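Lindalva Coutinho had the kettle on before I'd got my coat off, and by the time I found my notebook she was already two stories in, both of them about towels. She has spent most of her working life around other people's washing, first in hotels and then running the linen side of a care home in Illodgate, and for the last while she has been paid to tell engineers what they have got wrong. She enjoys this enormously. "They're lovely, clever people," she said, "and some of them had never folded a fitted sheet in their lives!"

Her title at Clidia is household tasks adviser, which she thinks makes her sound like somebody who writes in to magazines. The firm is trying to find out which chores a two-legged machine can be trusted with in a small business or a home, and she sets the chores. She writes them out on cards, in the same handwriting she used for the laundry rota, and then she watches.

I had come with one question, really, the one my sister asks me every time she's ironing: can they do it yet? Lindalva laughed and poured the tea.

"It depends what you mean by it," she said. "If you mean can it pick up a folded towel and put it on a pile, yes, most days. If you mean can it come into your kitchen on a Monday morning when the children have been at the cereal, then no, my love, you'll be doing that yourself for a while."

She keeps her own score, separate from the engineers' one, in a hardback notebook. Since January she has written down 853 attempts at various jobs, and she is strict about it. A towel folded with a corner hanging out is a fail. "I'd have sent it back to a chambermaid, so I'm sending it back to him." (She says him, and it, and occasionally "that one", depending on how the day has gone.) Flat hand towels are the star turn, with 92 out of every hundred good enough for her shelf. Pillowcases are a good deal worse. As for fitted sheets, she turned the page rather quickly and asked if I wanted a biscuit.

What interests her more than the scores is how long everything takes. A basket she could empty and fold in 7 minutes will keep the machine busy for 30, and that's with somebody standing by in case it needs help. Daichi Koyama, who came over from Chiba to work on the hands, joined us halfway through the second pot and didn't argue with any of this. He is a quiet man who thinks before he speaks, so that Lindalva had usually filled the gap.

"The slow part is the deciding," he told me, when he got the chance. "A shirt in a heap has no shape. You and I find the collar without thinking. The machine has to look, pull a little, look again. If it pulls the wrong place, it has made a new heap, and it starts from the beginning."

I asked whether faster hands would help, and he shook his head. He would take better fingertips over faster ones any day, he said. People feel that a cloth is slipping long before they see it, and most of what he is working on comes down to that.

There is also the matter of where the work gets done, which I confess I hadn't given a thought to. Lindalva has strong opinions about tables. Too low and you ruin your back, too soft and the cloth drags, and heaven help you if it wobbles. She made them try several heights and she still isn't satisfied.

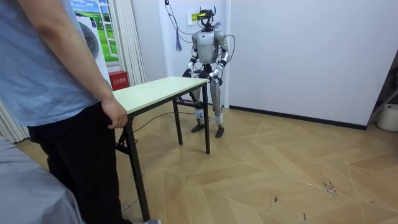 "A good folding surface is half the job, for a person or for a machine," she said. "You want room to lay the thing out flat and you want to be able to get at it from both sides. In the hotel we always folded big sheets in twos, one each end, walk in, meet in the middle. That's what I'd like to see next. I don't need it to do the whole lot by itself. I'd be perfectly happy with a decent partner on the other end of a double sheet."

Daichi smiled at that and said it was harder than she made it sound, as the machine would have to follow her and she doesn't wait for people. She agreed that she doesn't.

Would she have one at the care home, if it were offered tomorrow? She thought about that for longer than anything else I'd asked her. Erick Mwaipopo, who took over the linen room when she left, has told her he'd have one for the towels and nothing more, and she thinks that's sensible. The towels never stop coming. But half of what her old team did was notice things: a cardigan that hadn't come down for a wash all week, a nightdress with a button gone, a resident who'd want her blue one back by Friday for her son's visit.

"You can't put that on a card," she said. "I've tried, I sat down one evening and tried to write it out, and I got to the second side and gave up."

She has a new set of cards to write for next week, all of them socks. Daichi asked if the pairs would be all the same colour, to start with, and she told him certainly not.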